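Notebook > Reading group > April

Back late, feet wet, writing this before I lose it. Vurel tonight, chapters 2 and 3. Everyone had done the reading for once except Stuart, who talked the most.

Lempi started it. Her question – if the refusal of work is the whole point, who refuses first, and who covers the shift? Good question. Stuart said that's a boss's question. Treasa said no it's a nurse's question, she's been asking it for sixteen hours. Long silence. Somebody ate a cracker.

My notes are bad. What I have: Vurel thinks boredom is political, a thing done to us. Page 46, the bit on waiting rooms. Underlined it twice and now can't say why. Something about time being taken in such small peices that you never see the theft. I half believe it. Waited 60 minutes for the bus last week and all I felt was cold.

Gwawr read out the Kramer reply, the pamphlet one. Kramer says Vurel has no account of children, or the sick, or anyone who has to be fed at six whatever the mood of the crowd. Agree with this. Agreed out loud, a bit too loud. Stuart went pink. Then he said a festival can feed people too and I had no answer, still don't.

Must look up – did Vurel ever work anywhere? Shirley says a print shop, two years. Gwawr says never.

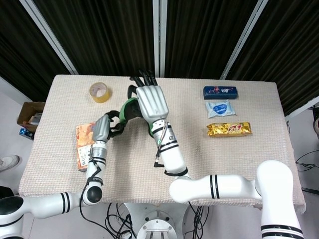
Anyway the Solstead people want us to write something for their summer issue. About 451 words, which is a mad number, they said it's what fits on the page. Shirley keen. Me less. We can't agree on a paragraph, let alone a position. Lempi suggested printing the disagreement as it stands, names and all. Might be the only honest way to do it. Stuart wants to call it Against the Timetable. God.

Next time Fustia, the letters, first half only. Treasa has the spare copy. Need to get mine back from my sister, who is using it to proop up the window.

Tired. Still cross about the festival thing. Going to bed, alarm set for six.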